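Drevness Shared Laundry Programme
Progress report to the funder, period ending December
Prepared by Hefin Maddocks, programme manager

1. Status

The programme remains within budget. Water metering is complete at both sites, Drevness and Drinell. Heat recovery on the waste water line is installed at Drevness and has been deferred at Drinell for the reasons given in section 4. The tenant tariff has been agreed but not yet applied.

Front-loading machines, two washers and a dryer:
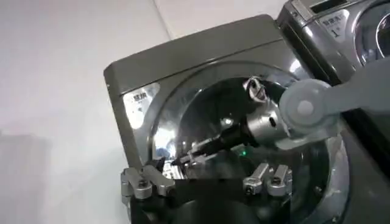
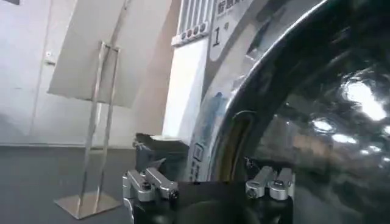
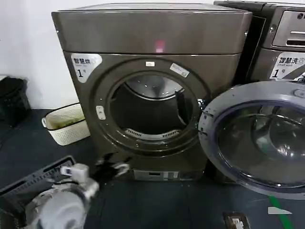
2. Water metering

Pulse meters were fitted to the cold feed at each site, upstream of the softener. Readings are logged every 15 minutes and sent to the office overnight. The Drinell logger lost its connection twice in the period. Data were held locally on both occasions and recovered in full.

Consumption at Drevness over the reporting period was 998 cubic metres. The figure includes the weekly softener regeneration, which had previously been charged to the landlord's supply and did not appear in our returns. Earlier returns will be restated on the same basis. Until that is done, the period should not be compared directly with the one before it.

Night flow at Drinell did not fall to zero as expected. The cause was a passing float valve in the header tank, now replaced. A second night flow test is planned for the next period.

3. Heat recovery

The heat exchanger at Drevness was supplied by Ameck and installed by Morris under the existing maintenance contract. It preheats the cold feed to the calorifier from the waste sump. Commissioning took 4 days against an allowance of 2. The additional time was spent on the sump pump controls, which short-cycled at low inflow until the float levels were reset. Morris has not claimed for the extra days.

Lint carry-over is the main operating concern. The strainer basket supplied with the unit has a coarse mesh and fine lint is passing into the exchanger plates. Pressure drop across the plates rose steadily in the first weeks and recovered after a back-flush. A finer basket is on order from Ameck. In the meantime the site is back-flushing weekly, and a note of each flush is kept in the plant room log.

No saving in gas is claimed at this stage. The gas meter also serves the stair heating – a sub-meter is needed before the laundry load can be separated.

4. Drinell drainage

A camera survey of the waste run at Drinell found a section with insufficient fall between the laundry and the external gully. Standing water was present over part of the length. Installing the sump on this line would make the problem worse, and the work has been held until the run is relaid. The landlord accepts responsibility for the section outside the building. Responsibility for the internal section is still under discussion.

5. Tariff

The agreed charge is 46 pence per kilowatt-hour equivalent, applied through the payment cards. Tenants will receive written notice one month before it takes effect. Unspent credit on existing cards will be carried over.

6. Work for the next period

Fit gas sub-meter, Drevness.
Replace strainer basket and review flushing interval.
Repeat night flow test, Drinell.
Obtain prices for relaying the internal drain, Drinell.
Issue tariff notice to tenants.
Restate earlier water returns.

7. Request to the funder

We ask for approval to move the unspent Drinell installation sum into the next period. The total grant is unchanged. A revised spending profile will be sent once the drain prices are received.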